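Print this page | E-mail this page

FOR IMMEDIATE RELEASE – 02/03/2026

Otlow Craft Library opens tool lending desk, adds free blade-safety evenings

OTLOW – Members of the Otlow Craft Library can now borrow hand tools the same way they borrow books. Desk opens this week, ground floor, side entrance on Kobori Street. No extra fee on top of the regular membership.
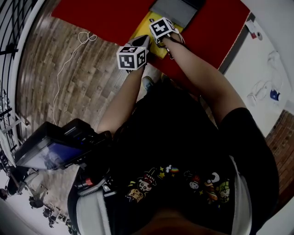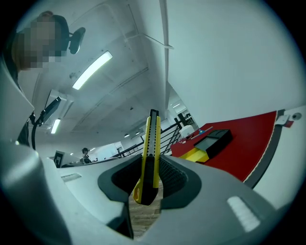
A yellow utility knife, held upright, in the second of the two pictures.

Do I have to live in Otlow to borrow tools?
Anyone with a current library card from Otlow or Vandberg can borrow, and visitors can get a day card at the desk with a photo ID.

The opening catalog has 167 tools. Bookbinding presses, awls, bone folders, lino cutters, mat cutters, clamps, steel rulers, a good run of small saws. Bigger items (the guillotine, the two floor presses) stay in the building and are booked by the hour. Loans run 6 days. Renewals by phone or at the desk, unless another member is waiting.

"We kept getting the same call," said Murray Vachon, who runs the library. "Somebody wants to frame one print or bind one notebook. They don't want to buy a mat cutter for that. And the ones they do buy end up in a drawer. So – lend them out."

Money for the desk came from the spring book sale and a matching gift from Wukia, the paper supplier on the Vandberg road. Total raised was $1507, most of it spent on storage drawers, replacement blades and sharpening. Many of the tools were donated. Donations are still welcome but please call first, the back room is full.

Blade-safety evenings start in April. Free, open to members, one hour each. Taught by Nanami Hayashi, who has bound books in Otlow for most of her working life and also does the library's repairs. First evening covers straight cuts in card and board, changing a blade, and getting rid of old ones. Second is curved cuts and leather. Third is sharpening, bring something dull.

"Most cuts come from a dull blade and a hurry," Hayashi said. "You push too hard, the ruler slips. I teach people to take 3 light passes and keep the other hand behind the edge. It's slow at first. Then its faster than what they were doing before."

Anyone borrowing a bladed tool signs a one-page form the first time. Borrowers under 16 need an adult with them at the desk and the adult's name goes on the loan. Blades come back in the tool with the guard on or the blade retracted. Used blades go in the steel tin by the desk, never in the trash cans please.

Late tools: a small daily charge, same as books. Broken tools: tell the desk, normal wear is not charged. Lost tools are charged at replacment cost.

The catalog is on paper for now, in the green binder. An online list is planned for later in the year. Sign-up for the April evenings is at the desk or by phone, places are limited by bench space, and a waiting list will be kept for each one.

Press visits by arrangement. Vachon and Hayashi are both available for interviews.

Contact: Murray Vachon, Otlow Craft Library, Kobori Street, Otlow | © 2026 Otlow Craft Library | Back to top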